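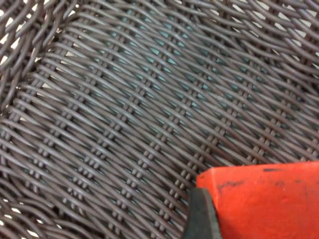
Is the Skimari basket set worth buying for a hallway shelf?
For post, gloves and keys it is good value, but it is too shallow for shoes.

I bought the set from Dollon at the start of February, after the drawer in our hall cabinet gave up. It has had daily use by two adults and a child. The rims have kept their shape and the corners don't snag wool, which our old willow ones did all the time. Each basket weighs 253 grams on my kitchen scales. Dust gets into the weave and needs a soft brush.

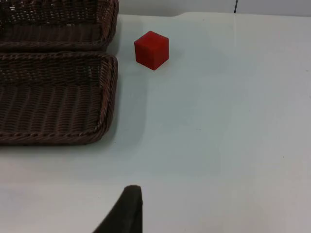
Delivery to Flusville was slow and the box was far too big, but nothing was damaged. I tried the set on the cabinet first and then on a table. Dark brown weave stands out strongly against a white top, so anyone wanting something discreet should look elsewhere. The low sides make it easy to find things, though a thick pile of letters slides over the edge. Ueda sells a deeper version at a higher price.

Four stars from me.

Nikola Śliwiński, 9 February 2021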